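Week two with the hand-held grippers. Posting notes as I go so I can find them later. We have two pairs on loan against our own pair, and I have to say by Friday which one we order more of.

The pairs are the Hotach and the Flollar. Ours is the old Mendonça build, which we printed and screwed together in November. All of them run into the same Jedus controller box, so at least that part is held equal.

Weight first. The Flollar is 71 grams lighter per hand than our old one. I did not think I would care. After a full morning of picking and placing I cared a lot.

The Hotach has the better trigger feel. There is a clear point where the fingers meet the object and you know it in your own hand. On the Flollar you squeeze and watch.

Finger width matters more than finger length for packaged food. Narrow fingers make a fold in a bag and the bag slides out along the fold. Wide flat ones hold it.

Things I have used so far: sponges, paper cups, tape rolls, bottle caps, snack bags. Snack bags are the worst. They change shape every time you touch them, and the glossy ones throw light back at the camera.

Cable notes. Wired is fine if you route down the sleeve and leave slack at the wrist. If the cable goes over the top of the hand it pulls on the connector when you rotate. I lost 3 takes to that on Monday before I moved it.

Someone asked why not go wireless. We tried. The Jedus box logged up to 128 ms of delay on the wireless link when the room was busy. Wired stays flat.

White paper on the table helped with tracking. Bare wood has grain and the tracker likes to grab onto it in odd ways. Tape the corners or it walks.

Total so far is 734 takes across all the pairs. The bad ones are mostly clear plastic. The gripper is usually fine and the camera loses the edge of the package.

Opening width: the Hotach opens wider, but I almost never use the last bit of travel. For a bag or a pouch you come in half open anyway.

One complaint about both loaners. The screws on the top housing work loose. I check them at lunch and again at the end of the day. Thread lock is on the shopping list.

Where I am right now: Hotach for bags and anything soft, Flollar for long sessions with small hard objects. If I can only order one it is the Hotach, and I will ask them about a lighter housing.

Next up is two-handed work, one hand holding and the other placing. Left hand open and waiting, right hand on the red snack bag over the white tray, seaweed pack still on the paper.
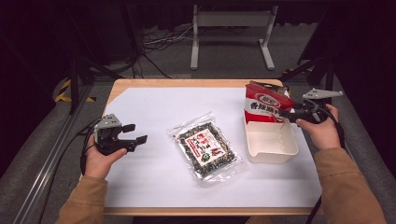 Photo: own work, 25 March 2021. OK to reuse with credit.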